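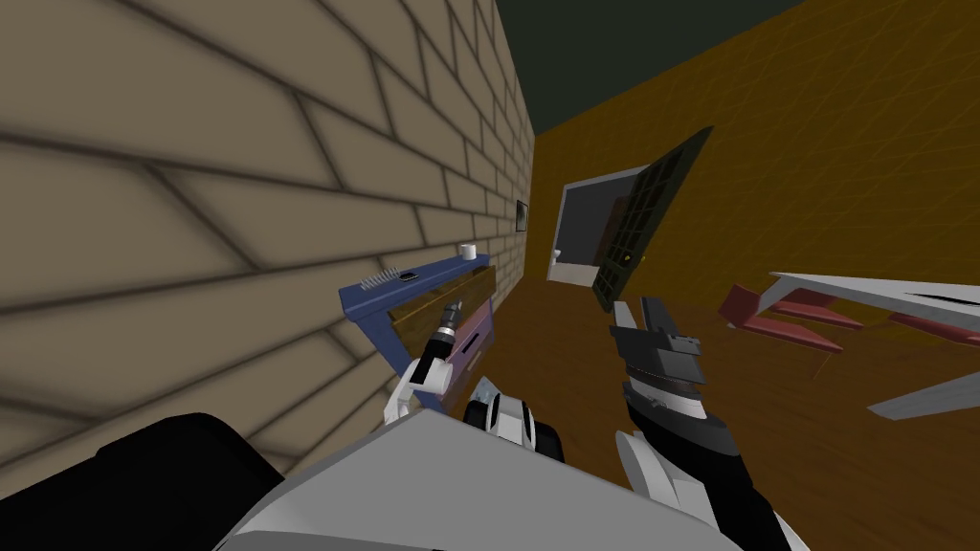 The partial collapse of the Odden parking garage on Tuesday night injured 13 people. One of them was still in the hospital this morning. I've been reading the preliminary notice the city put out and will go through it here. A lot of people are sharing the wrong building, so first: this is the old garage behind the station, the one with a concrete deck and precast panels on the outside. It is not a brick building. Masonry like the beige wall at the top of this post, with rows of brick and dark gray mortar between them, fails in a different way, and the cracks people keep posting from their own houses don't tell you much about a parking deck.

May 9, 2019

36 shares 58 comments

What the notice says. A section of the second level came down onto the first at the north ramp. The ramp was open. There were 62 cars inside, most of them on the ground level.

What it doesn't say is why. The word "cause" appears once, in the sentence saying that the cause is under review.

The garage has been run by Cledetti under a lease from the city. The last full inspection listed on the city site is from September. The summary is one page and marks the north ramp "monitor." The full report isn't posted. I've asked for it.

Cledetti sent a short statement last night. It says the company is cooperating and that the other levels were closed right away. It did not answer my question about who decides what "monitor" means or how often anyone goes back to look.

Aurelia Eberhard, the city engineer, spoke outside the station at noon. She said crews will shore up the standing part before any cars come out. No date for that. If your car is in there, the city wants you to call the general number and give your plate. Do not go to the fence.

The engineering firm brought in is Van Hecke. They also did the review of the footbridge. I've seen posts saying they did the September inspection of the garage. The summary names a different firm, Jostia.

Trains are running. The north entrance to the station is shut and the bus stops have moved to the south side. The signs went up late and a lot of people missed connections this morning.

Council meets tonight. Els Vanhove has asked for the full inspection report to be read into the record. I'll be there and will add to this thread after.

Correction to the post on the inspection: the summary is two pages. The second one is a map of the levels.

13 shares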